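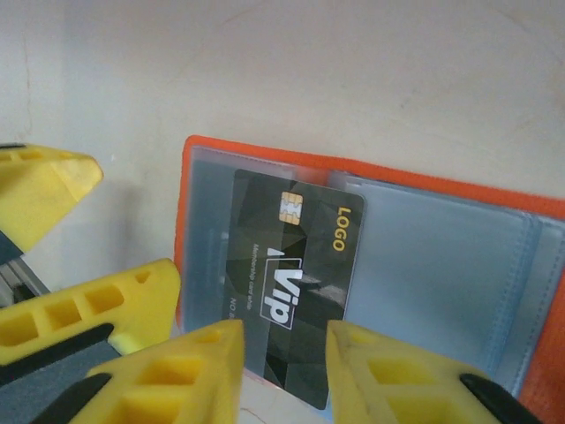 Our robotics club met in the room over the Khaemba laundromat, and by June we'd been stuck on the same task for so long that I was dreaming about it. The Pranach Cup had one rule for our bracket: your robot gets a card, your robot puts the card in a holder, your robot leaves it alone. Sounds easy! We practiced with whatever was in the junk drawer, and somehow the dark gray card that said "Membership card elite" became the favorite, with its gold chip and its white "Vip" that you had to tip your head to read. I started calling it Your Highness. The orange holder was its palace, and the yellow fingers were (sorry) the clumsiest butlers in town.

We'd named the robot Sasisine back when we thought it would be graceful. That night it was on try 27, and my job was to sit by the stop button and write down what went wrong. I'd written "crooked" so many times my hand had its own rhythm for it. The fingers closed, the arm hummed, and I quit breathing like I always do – which has never helped anything.

Then the lights went out. The whole block, dryers and all. I sat there in the dark with my pencil, listening to 20 loads of wet laundry thump to a stop under the floor.

"Is it in?" someone whispered.

I could've used my phone light. I had it right there in my pocket. But our bus to Erkex left at six in the morning, and for about a minute I wanted to belong to a team that might have done it. Everybody else must have felt the same, because not one phone came out.

A dryer buzzed downstairs and the lights came back on. I looked at my page first, then at the palace, and I picked up my pencil.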